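Can a Robot Learn Just by Copying Your Hands?

2026-07-09, by Jawad Tanoli
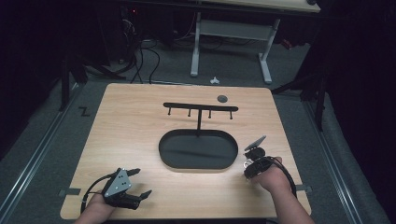 The big claim

You may have read that robots can now learn a chore by "watching" people do it. A project called Hokano says it can teach a robot to hang small things on a rack this way. I like robots. I also like to ask annoying questions, and you should too.

The idea goes like this. A person holds a gripper in each hand. A gripper is a kind of robot hand, and the ones on the table have no robot arm behind them, only a human one. The person does the job, and a computer saves how the grippers moved and what a camera saw. Each try gets saved as one example. Later, a real robot with its own grippers tries to make the same sort of moves.

What did they test?

The Hokano team recorded 400 examples. Then they gave the robot 20 turns at the job. Their report says it did well on most of them.

Sounds great, right? Slow down. Twenty turns is not very many. If you shot 20 baskets on a good day, you might look like a star. Shoot 20 more tomorrow and you might not!

And who decided what "did well" means? If a ring ends up on the wrong peg, does that count? What if the robot drops it, picks it up and tries again? A good report tells you the rules, and tells you they were picked before the test started. I read this one twice and could not find them.

Did it learn, or did it memorize?

Suppose you practice one piano song all year. You might play it very well and still be stuck when somebody hands you a new one. Robots can have the same trouble. Look at the table again. It has a black tray and a black rack with four pegs. What happens if the rack is white? What if the tray is moved over to the other side, or the table is higher?

A second group, Biwott, tried a test like that with its own robot. They recorded 770 examples, which is a lot more. When they swapped in a rack the robot had never met, it got worse. They put that in their report, and I trust them more for it.

So is it all fake?

No. Saving the moves of human hands is a clever way to get lots of examples, and it can be quicker than steering a robot arm through each one. I just think "the robot can hang things up" is too big a sentence for this test. "The robot hung up these things, on this rack, on most of 20 turns" is longer and duller – but it fits what was tested.

Try it yourself

Next time you see a robot story, look for 2 numbers: how many times the robot tried, and how many times it failed. If the second one is missing, write and ask for it.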